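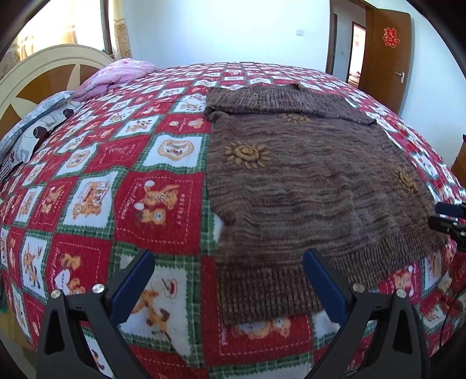 The sun sweater, with one sleeve folded across, on the bear bedspread.

I'd been meaning to go to the open day at the Lubis knitwear workshop for ages, and in October I finally did it! They only open up once a year and you have to get your name on the list, 24 people to a tour, and I got one of the last spots on the 10 a.m. one.

Lubis is out past Plenico, in a long low building that used to be a seed warehouse. The bus (the 46, it stops right at the gate) was packed with people carrying bags of knitting, so I knew I was on the right one. Inside you get a sticker and a cup of very strong coffee, and then off you go.

The yarn room comes first and I could have stayed there all day. It's shelves up to the ceiling, mostly browns, grays and mossy greens, and it smells like a barn in the nicest way. They let us handle a mottled brown they call Grumance, and I must have squeezed every skein in the basket. Next came the knitting floor, which was LOUD. I missed half of what our guide said about tension and just watched the fabric come down. After that it was the finishing tables, where a row of people were sewing up shoulders and weaving in ends faster than I can thread a needle.

My favorite part was the finishing school, as they call it – a little side room made up like a bedroom, where you learn how to look after what you buy. You spread the sweater out flat on the bed and smooth the streaks so they run straight across, then bring the sleeves in. The one we were all fighting over has raised suns knitted into the front in a golden tan, one of them really big, and ribbing at the neck, cuffs and hem. I kept running my fingers over the suns. And the bedspread! Red and white squares with green plaid in between, bears all over it, HOLIDAY and HAPPY written on them. I want that bedspread nearly as much as the sweater.

My folding was terrible, by the way. Sleeve across, fine, but then my hem curled up at the corner and I had to start over. The woman next to me did hers in one go and looked very pleased.

Lunch was soup from the Jollodness van in the yard, 8 dollars with bread, and worth it. The shop is at the end of the tour and it's not cheap. The sun sweater was 200, so I walked around it twice and bought two skeins of the Grumance and a darning needle.

If you go, wear flat shoes and skip the big coat, the knitting floor gets warm. The list for next year opens in the spring and I'm putting my sister down too.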